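4.2 What people keep, and what they do with the instructions

I should say at the start of this section that I hadn't planned to write about manuals at all. The study was meant to be about how households learn to live with shared laundry rooms, and my interview sheet had one small question, near the bottom, on whether anyone had ever read the booklet. I put it in as a warm-up and then forgot to move it to the top. It ended up taking more of the tape than anything else, so it gets its own section.

We spoke to 83 residents across two housing blocks, Perdale and Floro, between May and the close of fieldwork. Of these, 52 told us they still had at least one paper manual somewhere in the flat, and 16 could put their hand on it while we were sitting there. I'd love to make a lot of that gap, but I'm wary. Some people were plainly just being polite and didn't fancy emptying a drawer in front of me (fair enough, I wouldn't either).

What interests me more is how the knowledge gets about without the booklet. Felista Minja, who did half the Floro interviews, started writing down who had taught whom, and her notes are lovely – a whole page of arrows going up and down the stairwell. The older residents mostly learned from whoever had the flat before them. The younger ones asked a parent over the phone, and then passed on what they'd heard to the person next door, usually with a bit missing. By the third or fourth telling, "don't fill it past the top of the drum" had become "never wash two towels at once", and people were quite firm about it!
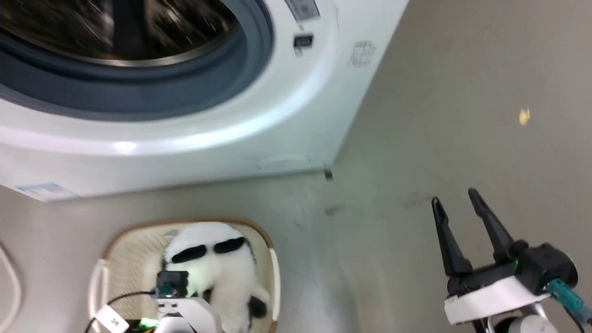
Figure 3. A front-loading washing machine, seen from above.

Lukáč makes a useful distinction between rules people can explain and rules people simply follow, and I've borrowed it here, though I use it more loosely than he would probably like. In our material the rules people could explain were nearly always about money: when to run a load, what it costs, who pays if the room floods. The ones they simply followed were about touch. Take the rubber gasket round the door glass in Figure 3, a thick ring between the window and the white surround. Plenty of residents told us they wiped the one on their machine after every wash, and when I asked why, I mostly got a shrug and the name of a relative. I pushed on this more than I should have in the early interviews, and you can hear people getting tired of me on the recordings.

There's an awkward point about memory to own up to as well. We asked people when they'd learned each habit, and I don't trust the answers much. Two sisters at Perdale, interviewed in separate rooms, gave me the same story about a ruined school jumper and each of them was the one who'd ruined it. I've coded both as told. The earlier Nasville survey had the same trouble and dealt with it by dropping any account that clashed with another, but that seems a shame to me – the clashes are where you hear what the story is for.

One more thing before I go on to the noticeboards. Interviews were capped at 60 minutes, and the manual question tended to come up near the end, so the longer talkers are under-represented in what follows. I've marked the places where a tape stops mid-answer. Where we could, we went back and asked again, but the second answers were shorter and a good deal tidier, and I've kept them apart from the first lot in the tables. The noticeboards, which I turn to next, at least stay put while you copy them out.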